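Walk-in cooler and dry store, monthly check
Site: Nurkau Road kitchen
Checked by: Prapai Pongsiri
Month: March

Mark each item OK, Fix or N/A. Write a comment for anything that isn't OK.

1. Door and seals
Door closes on its own from half open: OK
Gasket clean and whole: Fix
Comment: Split on the hinge side near the bottom. Part requested from Lanance. Tape is not a repair, please leave it off.
Inside release works with door latched: OK

2. Temperature
Wall display at 40 F or below: OK
Hand thermometer within 2 degrees of display: OK
Log sheet filled in for every shift: Fix
Comment: Evening readings missing again. The 4 p.m. and 9 p.m. boxes both need a number and initials. A check mark doesn't count.

3. Produce
Stored above raw meat, never below: OK
All stock at least 6 inches off the floor: Fix
Comment: Two sacks of onions on the floor by the door at 7 a.m. Moved to the bottom rack.
Bins labeled with date received: OK
Soft or moldy items pulled: OK
Comment: Carrots and celery were fine. The older box of lettuce went out. Carrots keep better away from the apples – use the left side for roots from now on. 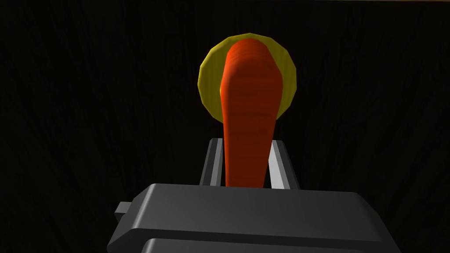 4. Shelving
Racks level and feet locked: OK
Load under the posted limit of 400 lb per shelf: OK
Rust or flaking coat: Fix
Comment: Third shelf, back corner. Wire brush won't do it this time. Price a replacement with Pledska before the next check.

5. Floor and drain
Floor free of standing water: OK
Drain cover in place: OK
Mat flat at the threshold: Fix
Comment: Corner curls up and catches cart wheels. Swapped with the one from the dish area for now.

6. Lights and fan
All lights working, covers on: OK
Fan guard tight and free of dust: OK
Comment: Compressor hour meter reads 1,535. Prasertsri will service it next month.

7. Dry store
Flour and rice in lidded bins: OK
Scoops stored outside the product: Fix
Comment: One left in the rice. Hooks are on the wall right next to it.
Signs of pests: none seen

Open items carried over: door gasket, rack shelf, threshold mat.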